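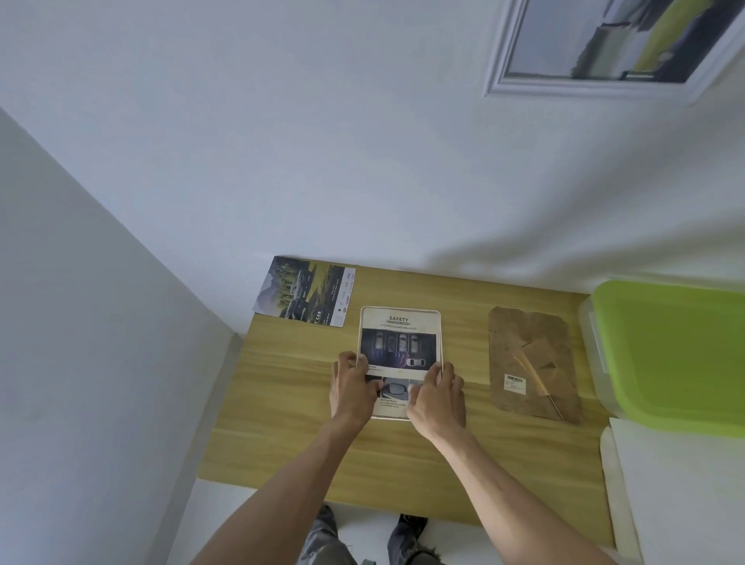 Printed card with the heading SAFETY, held up on a desk.

Player Safety and Comfort Checklist, With Reviewer Comments
Title under review: Grakard
Developer: Traltitz
Build: April candidate, console and desktop
Lead reviewer: Setareh Rashti

Scope

This checklist records the inspection of Grakard against the Traltitz standard for player safety and comfort. The inspection covers flashing and brightness, camera movement, sound levels, controller vibration, and saving and resting. It does not cover difficulty, balance, or story content, which are reviewed separately.

Each item is marked Pass, Pass with comment, Fail, or Not tested. An item marked Fail must be corrected and inspected again before the build is submitted. An item marked Pass with comment may ship, but the comment must be answered in writing by the team named in it.

The full campaign was played once on default settings and once with every comfort option turned on. The Harms Foundry and Orton Lighthouse chapters were played a second time on default settings, as both were rebuilt after the previous inspection.

Part 1. Flashing and Brightness

1.1 A warning about flashing lights appears before the title screen and stays up until the player presses a button.
Result: Pass
Comment: The warning displays in every supported language. In German the last line sits very close to the bottom of the safe area on older televisions. The interface team may wish to move the text block up.

1.2 No sequence flashes more than 3 times in any one second with default settings.
Result: Fail
Comment: The furnace alarm in Harms Foundry exceeds the limit when the player sets off a second alarm while the first is still active. Each alarm passes alone. The two effects run on separate timers and are not aware of each other. The fault can be repeated by pulling the lever beside the slag gate and then walking back through the light beam before the first alarm ends.

1.3 The Reduce Flashing option applies to all effects, including those in menus and cutscenes.
Result: Pass with comment
Comment: The option works in play and in menus. In the cutscene that opens Orton Lighthouse, the lamp still sweeps at full strength. The cutscene is a recorded video, so the option cannot alter it. A second recording with a softer lamp has been requested from the cinematics team.

1.4 Full-screen white is not used for longer than one second.
Result: Pass
Comment: None.

1.5 Brightness can be set before the first playable area.
Result: Pass
Comment: The test picture on the brightness page is clear. The instruction beneath it still refers to a symbol that was removed in an earlier build and should be reworded.

Part 2. Camera Movement

2.1 Camera shake can be reduced and can be turned off.
Result: Pass
Comment: The slider works in steps and holds its value after a restart. With shake off, the bridge collapse is harder to anticipate, as the shake was the only advance notice. The reviewer recommends a sound or a falling stone in its place. This is a request, and the item is not failed on account of it.

2.2 Field of view can be adjusted in first-person sections.
Result: Pass with comment
Comment: The setting is respected everywhere except when climbing. On ladders the view narrows to its default and widens again at the top.

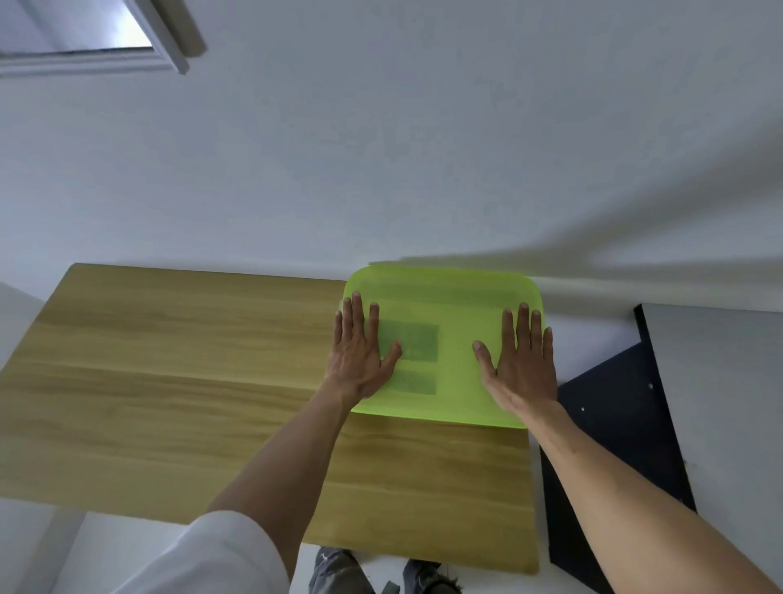

The change is abrupt, and two of the reviewers reported mild discomfort after the long ladder in the Orton stairwell. The camera team should either keep the chosen value on ladders or ease between the two values.

2.3 Head bob and motion blur have separate controls.
Result: Pass
Comment: Both are off when the Comfort preset is chosen. The preset description mentions only motion blur.

2.4 The camera is never turned against the player's input during normal play.
Result: Pass with comment
Comment: The camera swings toward the exit when the last enemy in a room is defeated. This is acceptable on default settings. It should not occur with the Comfort preset, where it remains active.

Part 3. Sound

3.1 Music, effects, and speech have separate volume controls.
Result: Pass
Comment: None.

3.2 No effect is sharply louder than the sounds around it.
Result: Fail
Comment: The steam whistle in Harms Foundry plays at full volume regardless of where the player is standing. Through headphones it is unpleasant. The audio team has confirmed that the distance setting was lost when the chapter was rebuilt. All other effects in the chapter should be checked for the same fault - the reviewer found the whistle by ear and cannot rule out quieter cases.

3.3 Important sounds have a visible equivalent.
Result: Pass with comment
Comment: Captions for effects are complete and well placed. The caption for the foghorn in Orton Lighthouse points left when the sound comes from the right. Direction is correct for all other captions heard during the inspection.

3.4 Night Mode narrows the range between quiet and loud sounds.
Result: Pass
Comment: Night Mode should be offered on the first setup page. At present it is found only under the advanced audio menu.

Part 4. Controller Vibration

4.1 Vibration can be reduced and can be turned off.
Result: Pass
Comment: Turning vibration off also turns off trigger resistance on controllers that have it. Some players will want one without the other. The input team is asked to separate them if time allows.

4.2 Vibration stops when the game is paused or loses focus.
Result: Fail
Comment: Vibration continues if the controller is disconnected and reconnected during the press sequence in Harms Foundry. It stops only on return to the title screen.

4.3 No continuous vibration lasts more than 40 seconds.
Result: Pass
Comment: The lift ride comes close to the limit on slower consoles, where loading extends the ride. No change is required for this build.

4.4 Repeated button presses can be replaced with a hold.
Result: Pass
Comment: The hold option covers doors, valves, and the winch. It was tested with both hands and with a single-hand button layout.
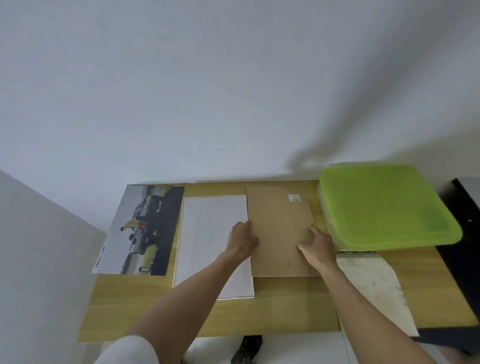

Part 5. Saving and Resting

5.1 The game can be paused at any time, including during cutscenes.
Result: Pass
Comment: Credits cannot be paused. The standard does not require it.

5.2 The player is never more than 600 seconds from a save point on a normal route.
Result: Pass with comment
Comment: The route through the flooded cellars meets the limit only if the player finds the side door. A player who misses the door will go past it. The reviewer suggests lighting the door, or placing a save point at the pump.

5.3 A rest reminder is available and is off by default.
Result: Pass
Comment: The reminder appeared during a boss fight on one occasion. It should wait until the fight has ended.

5.4 Progress is kept if the console enters sleep mode.
Result: Not tested
Comment: The test console was on loan to the network team. The item will be inspected on Tuesday with the corrected build.

Items for Reinspection

Items 1.2, 3.2, and 4.2 are to be corrected before submission. Item 5.4 is to be tested. Teams should enter the build number of each correction in the tracker before asking for reinspection, and should state whether the change affects any other chapter.

Written answers to items marked Pass with comment are to be sent to the lead reviewer. A short answer is sufficient. Where a team chooses to make no change, the answer should say so and give the reason.

Reviewed by: Setareh Rashti
Status: Held for reinspection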